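Reading Old Gravestones
Zunport Museum Pages for Young Readers
Updated October 10, 2026

A gravestone marks the place where a person is buried. It usually gives a name and the years the person was born and died. Many stones tell you more than that, once you know how to read them. This page explains the words, numbers and carvings you may find in an old cemetery.

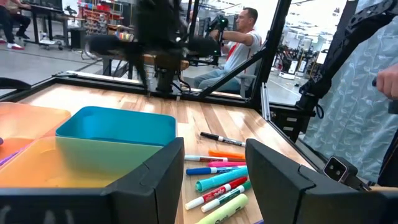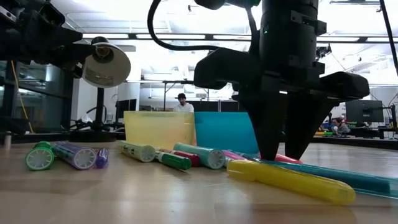

One reader writes that the oldest stones should come first on this page, as those are the ones children ask about. We have moved them up.

The oldest stones

The oldest stone with a date in Zunport is in the Prokgate burying ground. It says 1631. The letters are uneven, and the last word of the first line did not fit, so the carver put the end of it above the rest in small letters. You will see this on other early stones. Carvers did not always plan the whole line before they began to cut.

Many people buried at that time had no carved stone at all. Carving cost money, and a family might use a wooden marker or a plain rock from a field. Wood rots in the ground. For this reason a cemetery can hold many more people than it has stones. Prokgate has more than 300 stones, but the church record lists far more burials.

What the words mean

Some words on gravestones are not used much today.

"Here lyes" is an old spelling of "here lies." It means the person is buried in this spot. Spelling was not fixed then, and the same name may be spelled two ways on one stone.

"Relict" means widow, a woman whose husband died before her. "Consort" means a wife who died while her husband was still living.

"Aged" or the Latin word "aetatis" comes before the person's age. It is sometimes cut short to "AE" or "Aet."

"Departed this life" means died.

"In the 13th year of his age" is a tricky one. It does not mean the boy was 13. Your first year of age is the year before your first birthday, so a person in the 13th year is 12 years old.

Some stones give an age in years, months and days, with no date of birth. You can work out the birthday by counting backward from the day the person died. Start with the years, then take away the months, then the days. Write each step down as you go.

You may also find letters that look wrong. An old "s" in the middle of a word can look like an "f" with part of its crossbar missing. The word "the" is sometimes written with a "y" and a small "e" above it. People still said "the." The "y" stood for an older letter that made the "th" sound.

What the pictures on stones mean

Not everyone could read in the past, so carvers used pictures too. The same ones appear again and again.

A skull, often with wings, was common on early stones. It reminded people that everyone dies. It looks frightening to us, but it was an ordinary thing to put on a grave.

An hourglass stands for time running out.

A willow tree with hanging branches stands for sadness. It is often shown beside an urn, a kind of vase with a lid.

A lamb usually marks the grave of a child.

Two hands holding each other can mean a married couple, or a goodbye.

An anchor can stand for hope. It can also mean the person worked on ships. There are anchors on several stones near the Stasumo River gate, and the burial record shows that some of those families were fishing families and some were farmers. A carving alone will not tell you which meaning the family had in mind.

What the stone is made of

Slate is dark and splits into flat sheets. It is good for carving because it keeps sharp edges for a very long time. Many of the easiest old stones to read are slate.

Marble is white or gray. Rain slowly wears it away, and the letters get soft and shallow. A marble stone can be much younger than a slate stone and still be harder to read.

Sandstone is often brown or red. Its surface can come off in flakes, and the words come off with it.

Granite is very hard. It became common once there were machines strong enough to cut it. The newer stones from the Yakubu stone yard are nearly all granite.

How to read a worn stone

Go in the morning or late in the afternoon if you can. When the sun is low, light comes across the stone from the side and fills the letters with shadow. At noon, a stone that faces the sun may look blank.

On a cloudy day, an adult can hold a mirror so that light falls across the stone from one side.

Copy the words exactly, including the spelling mistakes. If you cannot read a letter, put a dash in its place. Do not guess. Someone else may be able to read it later from another stone in the same family.

Do not use chalk, flour or shaving cream on a stone. People used to do this to make the letters show, but it can harm the surface. Do not scrub it or pick off the moss. Rubbings, made with paper and crayon, are not allowed at Prokgate at all. Other cemeteries have their own rules, so ask first.

Walk around graves where you can. Do not lean on a stone, even a big one. Old stones can be loose in the ground and very heavy. If you see a funeral or a family visiting, move to another part of the cemetery and keep your voice low.

Children under 7 need to have an adult beside them in the Prokgate burying ground. The gates are open from September until the first snow, and again in spring when the paths are dry.

Words to know

Burial: putting a dead person's body in the ground.
Cemetery: a piece of land used for graves.
Epitaph: the words on a gravestone, such as a verse or a short message.
Footstone: a small stone at the other end of the grave, often with only the person's initials.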